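Gripper force limit ignored after restart - anyone else?
Voson user forum > Faults and safety

gurow_fan19
3 August 2018
After a restart our arm forgets the force limit and closes at full strength. It is a vegetable sorting task, so I lost 2 tomatoes before I pressed the stop. The pepper in the jaws has a pale patch on its skin, and I cannot say if the gripper made it.

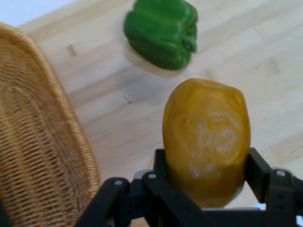 Reply 1 - Zaddale
Same fault in our lab. The limit is saved only if you press Store before you power off. For me this is a user mistake, the manual explains it.

Reply 2 - gurow_fan19
I do not agree. A safety value should never go back to maximum by itself. Today it is a tomato, next time it can be a finger. I now open the jaws first and check the value on the screen, with my hands away from the table.
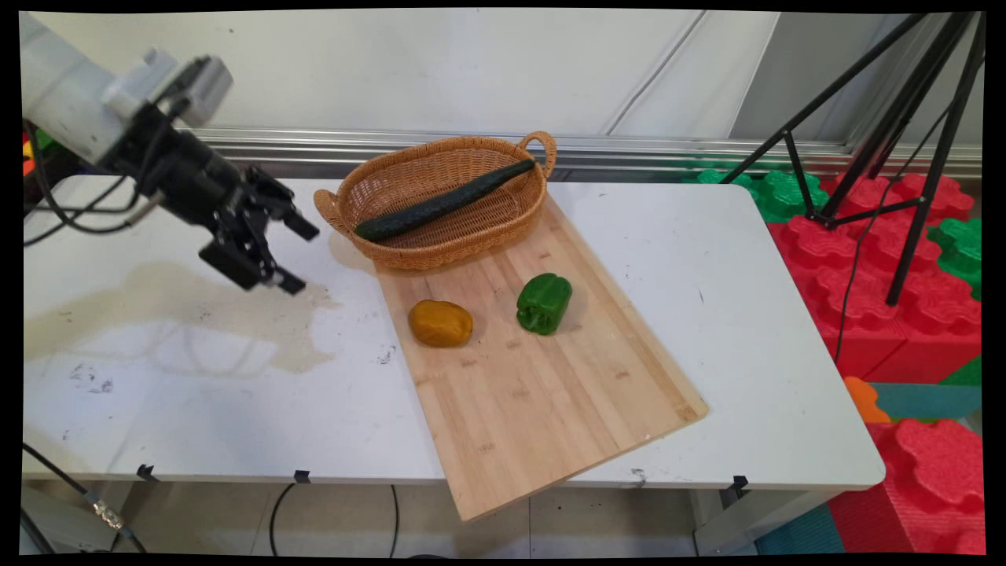
Reply 3 - wi_bench
I am with gurow_fan19. Ours ran 1,000 cycles without a problem, then the same thing after a power cut. Who can press Store in a power cut?

Reply 4 - Zaddale
OK, the power cut I did not think of. Please send your log to support, I will add mine. Which firmware do you have? We are still on 9.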